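The Prompt Side

Raluca Gavrilă had prompted every Kendthorpe show since 1983, and she sat where she always sat, on a piano stool behind the left curtain with the script on her knee and a torch held in her teeth. The hall took 300 when the fire doors were kept clear. It was closing night and they had sold the lot.

The play was called The Tusside Road. It had been written by a man who used to teach woodwork in Brindmont, and it had too many doors in it. People came in by one and went out by another, and at least once a week somebody used the wrong one and met himself coming back.

Ye-seo Chae was playing the daughter. She was nineteen and had never forgotten a line, not at the first read-through and not in the eight performances after it. Raluca had stopped following her part with her finger. She used Ye-seo's scenes to rest her eyes.

In the second act the daughter tells her father she has taken a job on the coast and won't be home for the harvest. It is a long speech. Ye-seo got as far as the train fare and stopped.

Raluca thought it was a pause. It was a good one, if it was. The father, who sold tractors during the week, looked at his boots. A seat creaked somewhere near the back. Raluca took the torch out of her mouth and found she was on the wrong page.

She turned two over, then one back. The paper sounded very loud to her.

"And the room is paid to the end of April," she said, in the low flat voice she kept for it.

Ye-seo didn't move. Then she said, "I've already paid for the room, Dad," which wasn't the line, and sat down on the step, which wasn't the blocking, and said the rest of it from there with her elbows on her knees. The father had nowhere to stand so he sat down as well.

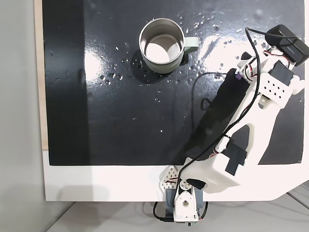 Afterwards there was the usual noise in the dressing room. Somebody had counted the raffle tin and got $2175 and was counting it again. Raluca put the script in its folder and went out by the side door, where Ye-seo was on the ramp in her coat with the stage make-up still on.

"I heard you," Ye-seo said. "I knew the line. I just couldn't say it like that any more."

"You're going, then."

"Sunday. I haven't told Mum."

Raluca looked for her keys. They were in the other pocket.

"You were late with it," Ye-seo said.

"I was on the wrong page," said Raluca. "Do you want a lift home?"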